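Comparing two gripper finger sets on a towel fold
Mahnaz Salehi, Mar 15, 2026

Quick writeup so Unai can repeat this without calling me. You need two small arms, one controller, a cloth, black tape. We use the Penex fingers on the orange arm. Skisitz set goes on after, same steps.

Step 1. Tape the towel. Short strips at the corners and edges so the cameras have something to find. Press them down hard, terry sheds them.

Step 2. Lay it flat, home both arms. Park the dark arm clear of the cloth.

Step 3. Pinch the corner. Come straight down, close, lift slow. If you get air, drop Z by 1 click and go again. Don't raise the grip force first, you'll just cook the servo.
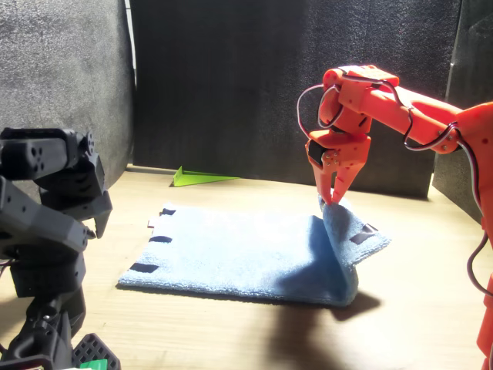
Corner pinched and lifted, orange arm only.

Watch the cable loop at the wrist. Needs slack or it tugs the gripper sideways at full reach. Re-tie it before you blame the fingers!

Step 4. Carry the flap over and lower. Check it from the other camera too, the front one lies about height.
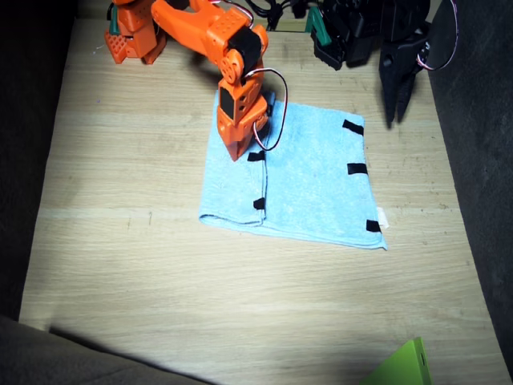

Second camera. Fingertip down by the fold line.

Crease should run edge to edge. If its wandering, redo the pinch closer to the corner.

Step 5. Press, then open. Keep the tips on the flap before you back off, or the fabric can come up with them. I use a hold of 862 ms. Try 14 runs per finger set, same towel, same tape.

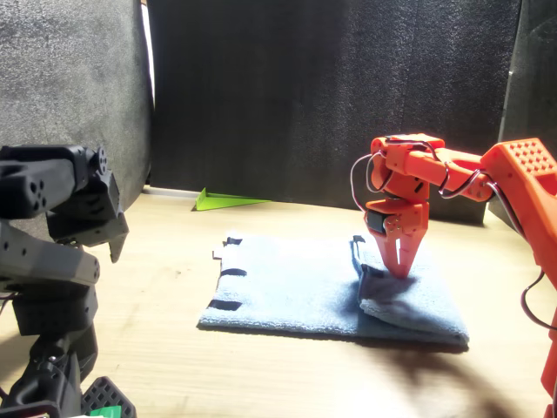
Tips on top of the folded flap.

Step 6. Log it. Fold ok / missed pinch / dragged cloth, thats all you need. Send the sheet to Folasade.

Still to do: Prallureck controller, same routine. Probaly May.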